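Storing Cord, Rope and Cable Without Kinks
Workshop and Household Notes

Filed under: Storage, Garage, Small Repairs
Last revised in August by Helge Bråten

Most tangles are made at the moment of putting away. A cord that goes into a drawer with twist in it comes out with a knot in it. The notes below cover the common household types: braided rope up to 3/8 inch, extension leads, garden twine and light cords with handles attached.

Cords with two handles are stored with the handles side by side and the line wound over them. 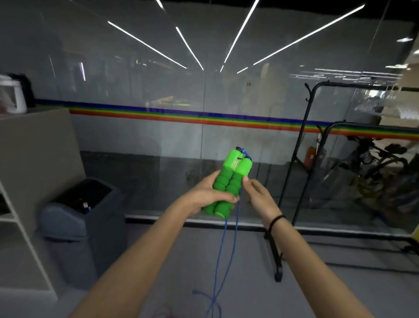
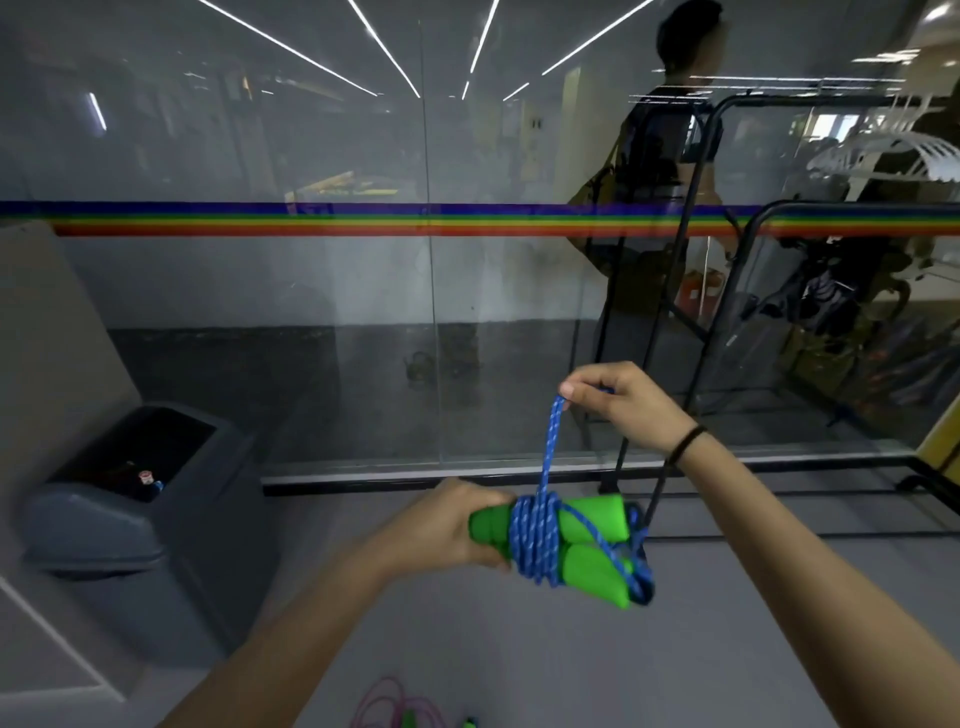
Twist and why it matters

Each full wrap around a fixed core puts one turn of twist into the line if the line is pulled off over the end later. A short cord tolerates this. A 50-foot extension lead does not. Anything longer than 15 feet should be coiled by the over-under method: one loop laid normally, the next loop turned under with a half roll of the wrist, and so on to the end. The two loops cancel each other and the coil pays out flat.

If the over-under coil forms a string of overhand knots when thrown, the free end has passed through the middle of the coil. Pull the end back through and try again. Do not pull the knots tight.

Coil size

Cord up to 1/8 inch: wind on a card or a flat bobbin.
Rope, 1/4 inch: loops 10 to 12 inches across.
Rope, 3/8 inch: loops 16 to 18 inches across.
Extension lead, 16 gauge: loops 14 inches across.
Extension lead, 12 gauge: loops 20 inches across, larger in cold weather.

Do not wind an extension lead between the palm and the elbow. The bends are too tight and always fall in the same places. After a few seasons the outer jacket shows ripples, and the conductors inside have started to work against each other. A lead in that state should be discarded.

Tying off

Leave a tail of 18 inches on rope. Take three wraps around the neck of the coil, push a bight through the top and drop the remaining end through the bight. The coil can then be hung by its own tail.

For leads, use a hook-and-loop strap fixed permanently to the female end. Wire ties cut into soft jackets. Rubber bands perish and leave a sticky residue that attracts sawdust. Masking tape is worse, and should be removed within a week if it has been used at all.

The pegboard in my shop has 114 hooks, of which I use 6 for rope. Long hooks with an upturned tip are best. A short hook lets the outer loops slide off whenever the neighboring coil is lifted.

Cleaning before storage

Nylon and polyester rope can be washed in a mesh bag on a cold, gentle cycle with a small amount of mild soap. No bleach, no fabric softener. Hang it in long loops in the shade until the core has dried. The surface dries hours before the inside does, so leave it overnight even if it feels ready.

Cotton and jute should be brushed, not washed. Both shrink, and jute stains whatever it touches while wet.

Leads are wiped down with a damp rag while unplugged. Run the rag from the plug end to the socket end and feel for nicks on the way. Mark any nick with chalk and look at it under a good light.

Sealing cut ends

Synthetic rope: wrap the cutting point with two turns of tape, cut through the middle of the tape and melt each end over a low flame outdoors. Roll the end on a scrap of metal before it sets. Fingers should stay well clear, as molten nylon sticks to skin.

Natural fiber: whip the end with waxed thread. The whipping should be as long as the rope is thick, or slightly longer.

Labeling

Write the length on a tag and tie it to one end. Measure after washing. I cut tags from old plastic tubs and mark them with a paint pen. Permanent marker fades in a garage with a south window in less than a year.

Reader correspondence

Miroslava Polák asks whether a wall reel is better than hooks for a garden lead. It is faster, but the full length must be unwound before running a heater or a saw. A lead left on the reel cannot shed heat.

Taha Samir writes that a damp basement turned his cotton clothesline gray. Mildew in cotton cannot be brushed out completely. Replace the line and store the new one upstairs.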